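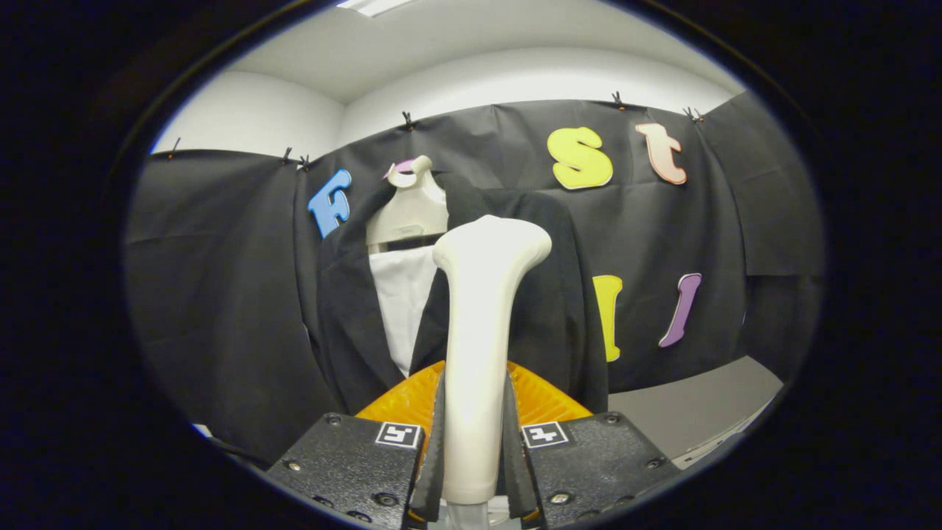
Home | Products | Support | News | Where to Buy | Contact

Search this site
Enter keywords
Go

Print this page | E-mail this page

Prullano Introduces the Allow, a Simple Phone With a Battery You Can Change Yourself

NIRKSTEAD, Thu 23 January - Prullano, the family-owned maker of easy-to-use mobile phones, is very happy to announce the Allow, a new smartphone for people who would like their phone to last a good long while and would prefer not to pay a fortune for it. The Allow goes on sale this spring through the Prullano store in Nirkstead, on the company's website, and at the independent dealers who have carried our phones from the beginning.

The idea for the Allow came out of the repair counter. Customers kept bringing in phones they were fond of, phones that still made calls and took perfectly nice pictures of the grandchildren, and asking whether anything could be done about a battery that gave up before lunch. Very often the answer involved a heat gun, a fair amount of glue and a bill that came close to the price of a new handset. We didn't enjoy giving that answer, and last October we decided to design a phone that would let us give a better one.

The back cover of the Allow comes off with a fingernail. Underneath it is a battery that lifts out by a cloth tab, along with the SIM slot and a memory card slot, so everything an owner is likely to want to reach is in the same spot. Spare batteries will be sold separately in a small cardboard sleeve, and the old one can be dropped off for recycling at any dealer that sells the phone.

"My mother has had the same kitchen radio for as long as I can remember, and when it stops she puts new batteries in it and it starts again," said Gerardo Gentile, founder of Prullano. "I've always thought a telephone ought to be at least a little bit like that. We spent a great deal of time on this cover, more than I would like to admit to our accountant, and I think when people open it for the first time they'll be pleased with how it feels. It gives a nice click when it goes back on, too."

The phone has a bright, plain screen that is comfortable to read outdoors, a headphone jack on the top edge, and real buttons for power and volume that can be found in a coat pocket without looking. It comes with 8 GB of memory for apps and the system, and the card slot is there for those who keep a lot of music and photos with them. The main camera opens with a double press of the power button, even when the screen is locked, which our testers asked for again and again until we gave in (and we're glad we did).

We have kept the software as light as we could. The Allow starts up with the everyday apps most people use - phone, messages, camera, calendar, maps, mail - and leaves the rest up to the owner. Anything that came with the phone can be removed, including our own weather app, although we do hope you'll give it a try first. A larger text setting is offered on the very first screen during setup, before the language of the menus has even been confirmed, so that no one has to squint their way through three pages of settings in order to find it.

The name comes from the same part of the project. Every time an app on the phone wants to use the microphone, the camera or the owner's location, a short message appears in everyday words, saying which app is asking and what it wants, with two large buttons under it. One of them says "Allow." The answers are kept in a single list that can be looked over and changed at any time, and once a month the phone will offer to go through the list with you, if you like that sort of thing. The reminder can be switched off.

Before settling on the final design, Prullano lent early versions of the phone to 16 households in and near Nirkstead, who used them as their main phones and wrote to us with their thoughts. They were generous with their time and did not hold back! Their letters are the reason the ringer is louder than we first planned, the charging light is amber instead of blue, and the flashlight can be turned on from the lock screen. Every household will receive one of the first finished phones with our thanks.

The Allow was designed together with Palumbo, the Nirkstead workshop that has made cases and covers for Prullano phones for many years. Palumbo is also producing replacement back covers in slate, cream, brick red and a soft green that has turned out to be the office favorite. Covers from one Allow will fit every other, so families who buy more than one can swap them as often as they please.

Prullano will supply spare batteries, covers and charging ports for the Allow for as long as the phone is on sale and for five years after that. A printed guide comes in the box, with large drawings showing how to change the battery and the cover, and the same guide can be downloaded from the support pages. Customers who would sooner have someone do it for them are welcome to stop by the store, where we'll be glad to swap a battery at the counter and charge only for the battery itself.

The first production run will be 2470 phones, and some 1532 of those are set aside for customers who have already put their names on our waiting list. Everyone on the list will get an e-mail with a reservation code before general sales begin. Those codes can be used online or read out over the telephone - our order line is answered by people in our own office, and they're happy to take their time with you. Pricing for the phone, batteries and covers will be posted on the product page when reservations open.

About Prullano

Prullano designs and sells mobile phones, chargers and accessories for people who want everyday technology to be friendly and easy to look after. The company is based in Nirkstead, where it also runs a store and repair counter.

Press contact

Members of the press who would like to borrow an Allow for review, or arrange a conversation with Gerardo Gentile, are invited to write to the Prullano press office through the contact page. Review phones will be lent with a spare battery and one extra cover in the color of your choice.

Print this page | E-mail this page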